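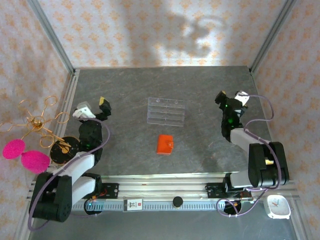
Figure 2. Table used at the open day, with the two arms, the clear card organizer and the orange-red wallet.

4.2 Card sorting at the open day

The second station was prepared for the open day of the Fendivham building on May 27, 2023. We selected card sorting for it because the visitors know this task from daily life, and they do not need an explanation of what a good result is. The robot has to take cards out of a wallet and put them in a transparent organizer. A thin card is difficult for the fingers, and the transparent plastic is difficult for the cameras. In the laboratory we had studied the two difficulties separately, but at the open day they came together.

The setup is shown in Figure 2. The two arms are fixed at the front of the table and both can reach the area in the middle. The walls have a floral wallpaper, which we kept from the earlier household trials. Raphaël Caron proposed to replace it with plain gray panels before the event. We decided against this, as the policy was trained with the wallpaper and there was no time to collect new data.

The demonstration was operated in two modes. In the first mode, an operator from our group controlled both arms. In the second mode, the arms followed the learned policy and the operator only watched the stop button. The mode was announced to the visitors before each run. In the January rehearsal we had not made this announcement, and several guests believed that every movement was autonomous. We considered this a serious fault of the rehearsal, and Séverine Fleury wrote a short text which the operator read aloud each time.

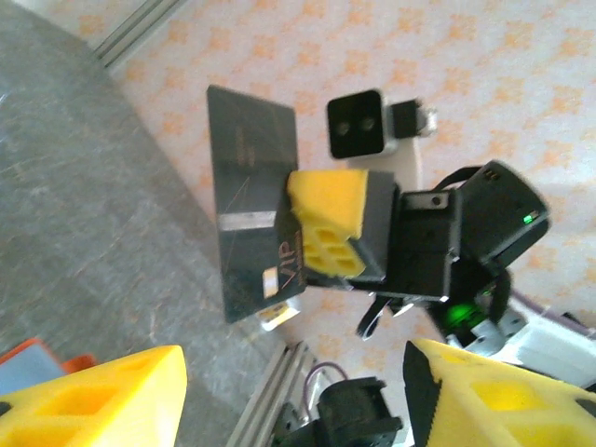

The handling of a single card was the moment when visitors asked most of their questions. Many of them wanted to know how strongly the fingers press. The grip force was limited in software, with the same limit for both arms, and we did not change it between bank-type cards and softer paper cards. A second frequent question concerned orientation, that is, whether the robot knows which side of the card is the front. It does not. The policy has no explicit model of the card, and a card placed backwards was accepted as correct in our protocol. Some visitors did not agree with this rule, and after the discussion with them we think that a future protocol should score the orientation separately.

Between the extraction of a card and its placement we inserted a pause of 2000 ms. It has no technical function. Kumiko Mizuno, who guided the groups, found in the rehearsal that people could not follow the movement when it was continuous – they looked at the wallet while the card was already at the organizer. The pause was kept in both modes, so all durations from this station include it and should not be compared with the durations in Section 2.

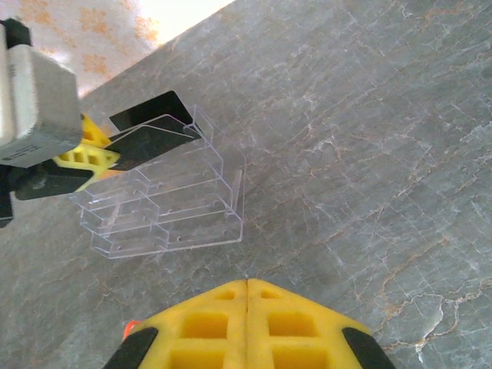

Figure 3. Wrist camera view of the clear organizer between the two grippers.

The wrist views, such as the one in Figure 3, were presented to the visitors on a screen next to the station. We had expected that the screen would be of interest mainly to engineers. In practice, school groups also spent much time in front of it. One pupil remarked that the organizer is almost invisible for the robot, and this is a fair description of our problem. Where the edges of the plastic have low contrast against the stone pattern of the table, the slot can be located only from small reflections. The lamps of the hall were different from those of the laboratory, and we could not control them completely.

The station log contains 460 attempts to move one card. An attempt starts when a finger first closes on the card and ends when the card is released or the operator stops the arm. Aurélien Mallet checked the log against the video recordings after the event. The attempts of the two modes are stored in separate files, and only those of the second mode are used in the analysis of Section 5.

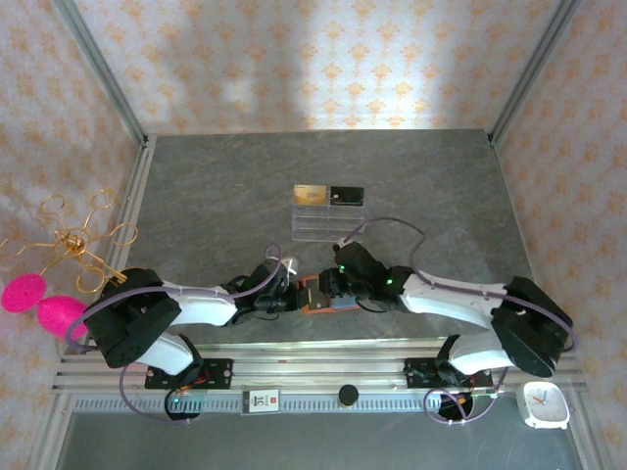
The most sensitive part of the procedure was the cooperation of both arms. One gripper must hold the card holder while the other pulls, and a small error in height bends the card instead of moving it. When this happened, the operator stopped the run and the arms returned to the start position. We did not hide these stops from the public. According to the notes of Eugénie Royer, the visitors stayed at the barrier during a stop and often began to propose solutions, for example a wider finger pad or a wallet with a more rigid back.

We have to mention two limitations. First, the groups were of different size, and the noise in the hall made it impossible to record all questions, so the notes are incomplete. Second, the objects were arranged by hand between runs and their positions were not measured. The variation is therefore natural, but it is not documented.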